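Clutter on the dining table, where do you start?
Home & Tidying > General

plumtart60
Posted Oct 8, 2025
Our dining table has become the place where everything lands. It has a purple plush cloth on it and I can't remember when we last ate there. Pens, a phone charger, tape, jars, snacks, all of it. I bought a Drirkine drawer tray in May and it's still in the wrapper. I've got an hour tonight and want to start with the small stuff. Do I sort it on the table or tip the lot into a box?

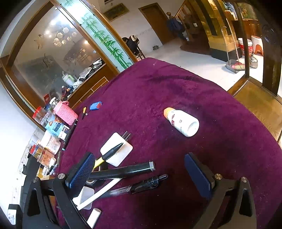
The jars could go in the kitchen but the cupboard is full, so for now they'd have to stay along the edge.

gumden_lodger
Box. Take everything off, shake the cloth outside, then put back only what you need for eating.

Aoi Tsuji
I disagree with the box. I did that two years ago and the box is still under the stairs. Sort it where it is. Pens first, try each one on scrap paper and bin the dead ones.

gumden_lodger
That's a problem with you and the box. Mine gets emptied the same weekend.

clalum288
Swap the cloth as well. Plush holds crumbs and pens roll into the folds. We use a wipe-clean one now.

plumtart60
The cloth stays, it was my mum's. I'll do pens first. What about small bottles with caps?

Aoi Tsuji
Check the date and the lid, then stand them up in a mug or tub. Chargers go by the socket.

clalum288
Fair enough about the cloth. Hoover it with the brush end and go with the pile.

plumtart60
Pens done, seven binned. Tray is out of its wrapper and too long for the drawer. Measuring the other one tomorrow.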